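Saturn, drizzle and a very long wait

Three clear nights since the clocks went forward. Three! I've been keeping a tally on the kitchen calendar and it's a sorry sight. 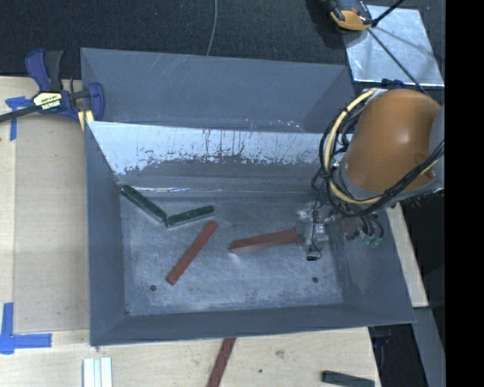

So when the sky over Ristham finally opened up on Tuesday I was out there in my slippers before I'd finished my tea. The plan was globular clusters. M13 first, as always, and then M3 if the neighbour's security light behaved itself (it didn't, a cat set it off every few minutes until gone eleven).

M13 was lovely all the same. At 50x it's a soft round smudge with a bit of sparkle round the edges, and if I push up to 81x it starts to break into proper stars, though you have to sit with it and let your eye settle. I looked for a good twenty minutes and got a stiff neck for my trouble.

I then spent far too long hunting for M51 and I'm still not sure I had it. There was something there, two faint patches side by side, but I know what I wanted to see and I don't trust myself. It's going in the notebook with a question mark.

Thursday, May 11, 2023 and it's raining again, so I'm writing this instead of packing for Cemgate. The club has the field up there for the weekend, 17 of us booked in so far, and it's properly dark once you get away from the road. Last September I saw the Milky Way run right down to the hedge and I stood there saying "oh" like a fool.

I've also got a new dew heater to try, a Wovo one, after losing half of last year's trip to a fogged-up finder. It came with a strap that's a touch too short for my tube - I've lengthened it with a bit of elastic and we'll see how that goes.

Somebody asked in the comments what I'm reading. It's the Bárány book on double stars, all 980 pages of it, and I'm about a third of the way in. Quite dry in places, but the chapter on colour sent me straight out to look at Izar, which I'd never managed to split before. Still haven't. The yellow one was easy enough, the blue one is hiding from me, and I'll have another go from Cemgate on Saturday if the cloud lets me.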